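Rein leather went stiff after oiling, what did I do wrong?
Forum > Tack Making and Repair > Leather Care

cinchknot_ida
Posted 3rd July
So I bought a used headstall and a pair of split reins off a guy at the Flalemport swap meet, and they were pretty dry but not cracked. I wiped them down, let them sit overnight, and gave them two coats of neatsfoot. For the first couple of days they felt great. Now the reins are stiff again, kind of boardy, and the headstall is fine. Same oil, same rag, same afternoon! The reins are a little darker on the flesh side too. Did I wreck them? I paid 38 bucks for the whole lot so I won't cry over it, but I'd like to know before I do my good saddle.

longlatigo
Did you use soap first or just water? If there was old glycerin built up in the reins the oil is sitting on top of that gunk.

cinchknot_ida
Just a damp rag. The headstall looked clean so I figured the reins were too. They did leave brown on the rag, now that I think about it.

Periklis Vlachopoulos
Then you have your answer. Reins get hand sweat, horse sweat, slobber, and whatever the last owner put on them. Wash them properly with saddle soap and lukewarm water, hang them somewhere with shade and moving air, and while there's still a little damp in the middle put on ONE light coat. I have been making reins for a long time and two coats is too much for a half inch rein, I don't care what the can says.

hobblestrap
Disagree on oiling them damp. I did mine that way for years and ended up with a set that mildewed in the trailer. I let everything dry all the way and oil the next morning. Never had stiff reins since.

Periklis Vlachopoulos
Your trailer mildewed them, not the oil. Leather that is a little damp takes oil evenly. Bone dry leather drinks it in patches and you get dark spots, same as she has on the flesh side.

hobblestrap
The trailer has two roof vents and everything else in it was fine, but ok.

longlatigo
Oh boy, this one again lol. There's a thread on this with 527 replies if anyone wants to lose a weekend.

Ifeanyi Ogundipe
Ida, before you do anything else, bend one rein hard over your finger and look at the grain side. If you see tiny lines that go away when you straighten it, you're fine, clean it and oil it. If the lines stay, the fiber is going and I wouldn't ride in them no matter how soft you get them. Check where they loop through the bit too, that's where mine always go first. I had a pair from Zervas that looked gorgeous right up to the water loops and I could about pull them apart with my hands.

cinchknot_ida
Ok just went out and did the bend test. Lines go away everywhere except one spot near the bit end on the left rein, maybe an inch long. Can I cut that off and redo the loop? They're plenty long.

Ifeanyi Ogundipe
Sure. Cut back past the bad part, and take the same off the other one so they match. Skive the end, punch new holes, new lace. Easy job.

hobblestrap
And put on a conditioner with some wax in it after. I use the Gristard paste, the one in the flat tin. It smells like a barn cat but it works.

longlatigo
Gristard makes everything sticky in summer. Trendley for me, and go easy with it.

Ifeanyi Ogundipe
Off topic. 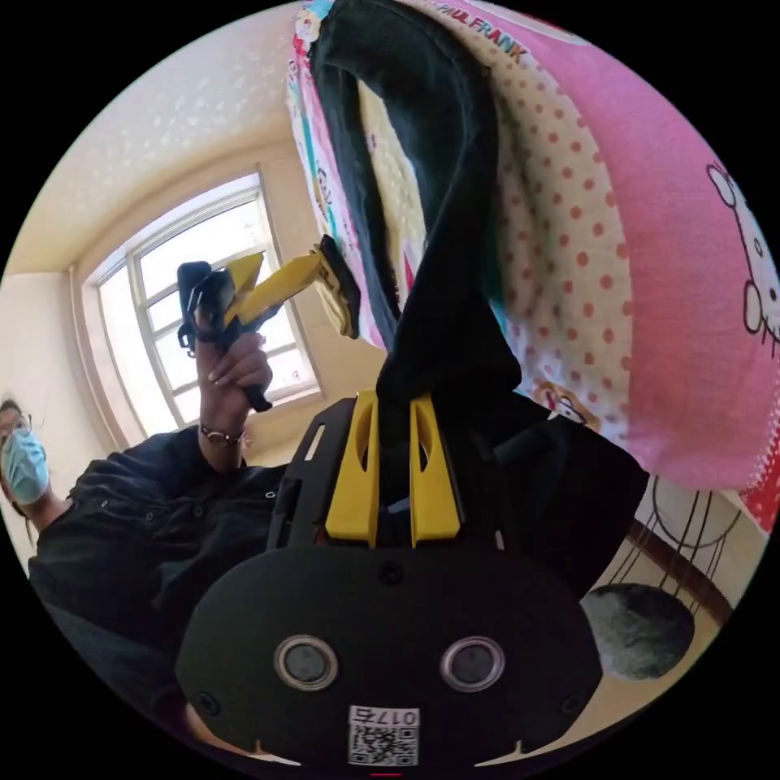
Number 0175, yellow fingers and all.

longlatigo
Ha, love that yellow. Ida, what are you using to skive? If it's a box cutter please stop and borrow something.

cinchknot_ida
...it was going to be a box cutter. I've got a neighbor with a real skiving knife, I'll go ask. Washed both reins tonight and the water came off the color of coffee. Had to change it 3 times. So yeah, it was gunk.

Periklis Vlachopoulos
Good. One coat. While damp.

hobblestrap
Dry!!

cinchknot_ida
I'm going to do the left one damp and the right one dry and I'll report back in September, if I remember. Does the lace need oil too or do I leave it alone?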